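Subject: Re: [facilities-keys] Keyed alike or keyed different for cart and cabinet locks
From: Xinyi Yao
To: facilities-keys

On Apr 25, 2021, Oldřich Trnka wrote:

> We are taking over the outpatient floor at Kusesville and with it a
> large number of small locks: supply cabinets, treatment carts, desk
> pedestals, sample fridges. The door hardware is documented. The
> furniture locks are not. Most of them came in with the furniture and
> the key codes were never written down.
>
> The nurse managers want everything keyed alike so one key opens any
> cart. Pharmacy wants everything keyed different. I have a quote from
> Prululon for new cam locks either way and the price is the same, so
> cost doesn't settle it.
>
> Is anyone running a mixed scheme, and how do you record it? Also, does
> it make sense to put the furniture keys in the same database as the
> doors?

Oldřich,

We run a mixed scheme and I would not go back to either extreme. Notes below, in the order we ran into things.

First, separate the locks by what they protect before you talk to anyone about key counts. We ended up with 2 classes. Class A is anything that has to stay locked under a written policy: medications, sharps stock, paper with patient names on it. Class B is everything that has a lock only because the manufacturer fits one. On our floors Class B was much the larger group, and most of the argument about keying went away when people saw that their own cabinet was in it.

Class B is keyed alike by department. One key code per department, stamped on the key, duplicates cut freely. If a Class B key goes missing we cut another and write nothing down. I know some people on this list will object to that. My position is that a record kept for a lock that doesn't matter takes time away from the record for one that does.

Class A is keyed different by location, with a master key held by the charge nurse and a second in the key cabinet. Note that many furniture locks sold as "master keyed" are wafer locks with a very small number of usable changes. Ask Prululon in writing how many effective changes the series has once it is under a master, and whether the codes repeat between cartons. We were sent two cartons from one order with overlapping codes, and found out when a key from the third floor opened a cabinet in the basement. The seller considered that normal for the product. It was, and it was in the small print.

Second, measure before you order. The description on a quote will say something like "standard cam lock" and the standard does not extend to the parts you care about. You need, for each furniture type:

- barrel diameter and whether the hole is round, single D or double D
- barrel length against panel thickness
- cam length, center of mounting hole to tip
- cam offset, if any
- direction and amount of rotation
- whether the key can be withdrawn in the unlocked position

The last item is the one that gets skipped, and it has more effect on daily behavior than the keying scheme does. If the key can be pulled only when the lock is locked, the key stays in the lock for the whole shift while the drawer is in use. If it can be pulled in both positions, the key goes into a pocket and the drawer stays unlocked. Neither is good for a medication drawer. For Class A we specified key retained when unlocked, on the theory that a key sitting in a lock is at least visible to the next person who walks past. For Class B we take whatever is on the shelf.

Gang locks on drawer stacks are a separate problem. Where one lock drives a bar behind all the drawers, the cam is usually a special part with a pin instead of a flat tail, and the cam from a retail lock will go on and even turn, but it won't lift the bar. Keep the old cams. We threw out a box of them in the first week and had to buy them back from Morelli one at a time. If a cart has more than one lock on it, establish which lock does what before you label anything, and put the function on the tag along with the code. "Cart 4" on a tag is no help to a person holding two keys.

Third, records. You asked whether to use the door database. We tried. Our doors are in Navametti, and it assumes that every lock belongs to an opening, every opening to a room, and that none of them move. Carts move. After a month the room field was wrong for nearly every cart and the audit report was unreadable. We now keep furniture locks in a flat table with these columns:

asset tag; lock position; class; key code; cam part; date fitted; custodian

There is no room column. If you need to know where a cart is, that's a question for the asset system. Custodian is a job title. Do not put a person's name in it, or you will be editing the table every time someone changes jobs. For the keyed-different locks we also keep a sealed list of codes on paper in the key cabinet, since the table was once unavailable for most of a day during a server move in December.

The table currently has over 200 rows. One person can check all of it on foot in a day if the tags are readable. I would not use printed paper labels near anything that gets wiped down. The adhesive goes first, then the print. Engraved plastic on a split ring for the key, and a small metal disc riveted or screwed inside the drawer for the lock. Stamp the lock code on neither of them. Use a serial of your own and let the table translate. The code on the face of the lock is enough for anybody to order a key by mail, so for Class A ask for blank faces. There is a charge for it at some suppliers. Thomas Cattaneo posted a supplier comparison to this list a while back that covers blank faces, and the archive search will find it under "plug face."

Fourth, issue and return. We set a limit of 12 operating keys per Class A department, excluding masters. The number has no science in it. It's the number of hooks on one row of the cabinet we already owned, and a full row is easy to check from across the room. An empty hook at shift change gets a line in the log. Two open lines for the same key and we replace the lock, no discussion of who had it. Dropping the discussion improved reporting a good deal.

On your immediate question, here is what I'd do with the quote:

Do not accept it for the whole floor. Order enough for the Class A items plus spares of each barrel length, keyed different, under one master, blank faced. Fit those. Then walk the floor again and see what complaints you have. Leave the Class B locks as they are wherever at least one working key exists, read the code off the face, and order to match. It is slow for an afternoon and costs very little. For the ones with no key and no code, pick the color-coded departmental lock and fit it as people ask for it.

Two points against myself. Mixed schemes are harder to explain to new staff than "one key opens everything," and you will be explaining it often — put it in the orientation packet. And the master is a real exposure. With wafer locks a determined person can work backward from a few operating keys to the master, so if pharmacy has anything on that floor that needs better than a furniture lock, it needs a better lock and probably a better cabinet. No keying scheme repairs that.

I have the blank table and the measuring sheet as plain text and can send both off list.

One photo at the bottom, a white medical cart with a key hanging from a lock near the right end of the top drawer and a second lock with its own key closer to the corner. Two locks that close together need function tags before anything else.

Xinyi Yao

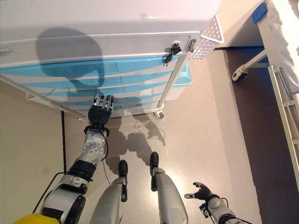 Corrado Pellegrini wrote:

Agree on nearly all of it, including leaving the room column out. I'd argue with key retained when unlocked for Class A. We specified the same thing and the night shift simply stopped locking the drawers between patients, as the key was already there. We changed to removable in both positions with a self-locking slam latch on the medication drawers. The latch costs more and needs a deeper barrel, so Oldřich should measure for it now even if he doesn't buy it. Also, please send me the measuring sheet.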